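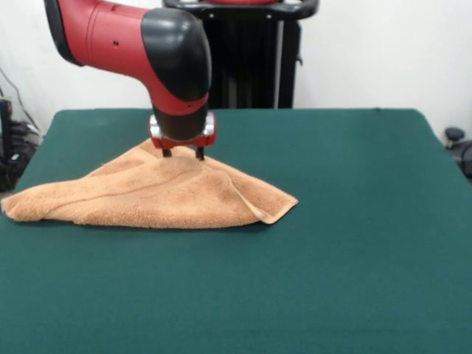
Figure 1. Gripper holding a tan towel at its peak, Clalturus towel task.

Progress report to the Kondo fund, 7/11/26

Work on grasp point selection continued through June. The team completed 304 trials with terry-cloth towels in crumpled starting positions. The revised method reached a flat, open towel in 65 percent of trials, with a limit of 10 grasps per trial. Most failures came from folded corners - the gripper picked up two layers at once. The Vrabec data set will be extended with such cases next quarter.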